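# Sorting toy blocks, and other advice I no longer believe

Every December the same tips come round. Buy a set of clear tubs, print labels with a little drawing on each, and the children will put everything away themselves. I bought the tubs. They were very good tubs, and the children used them as boats.

So what follows is only what has lasted in our house, and I have been mean about what I let in.

## Sort by colour, if you must sort at all

The toy library in Horklow used to sort its shape blocks by shape: hearts in one bag, hexagons in another, prisms in a third. Afia Sowah ran it that way for two winters and says she would not do it again. Small children don't look for "a pentagonal one". They look for a blue one. With the set sorted by colour you can see at a glance whether a colour is short, and a four-year-old can check it for you.

I doubted this and tried both ways on our own kitchen floor. Colour was quicker. I still don't think it's worth doing every evening. Once a week is plenty, and in between they can all go in one bag.

## Use a board

A plain wooden board beats a tray, in my view. Trays have rims, and rims are where crumbs and felt-tip lids collect. On a flat board you set the blocks out in their colours, look them over, and sweep the lot into the bag with your forearm.

Points to watch:

- Pale wood shows up dirt and bright colours equally well. Dark boards hide both.
- If the board is made of joined planks, run a fingernail along the seams. A proud seam will tip a narrow block over.
- Fix it down if you can. A fastener near each front corner stops most of the sliding. Rubber mats are sold for this job, and ours curled up at the edges within a month.
- Don't oil a board that children's things sit on. Some oils never seem to dry, whatever the tin says.

Blocks set out in pairs take up far less room than you'd expect. Leave a hand's width between colours or they drift back together.

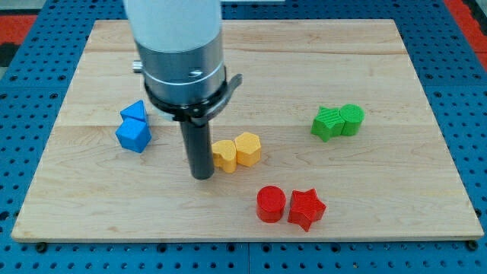 *Eight blocks in four colour pairs on a pale plank board. The yellow heart and hexagon are standing up.*

## Washing them

Find out what yours are made of first. Foam holds water and takes ages to dry, so wipe it with a damp cloth and leave it on a rack. Hard plastic can go in a bowl of warm water with a drop of washing-up liquid. I would not trust the dishwasher with either, though Leif Nyberg does his on the top shelf and claims no losses.

Vinegar gets recommended for everything. On a sticky block it did no more for me than plain water, and then the bag smelt of chips.

## Bags, boxes and the 57-piece problem

Our old set had 57 pieces when new, according to the lid. Don't try to keep that number up. Lost pieces turn up when you move the sofa, and a set with a few gone plays just the same.

For the bag, take a drawstring one with a flat bottom. Mesh lets the dust out but catches on corners. Tuva Lunde sews hers from old pillowcases, double-stitched at the base, and the first one is still in use.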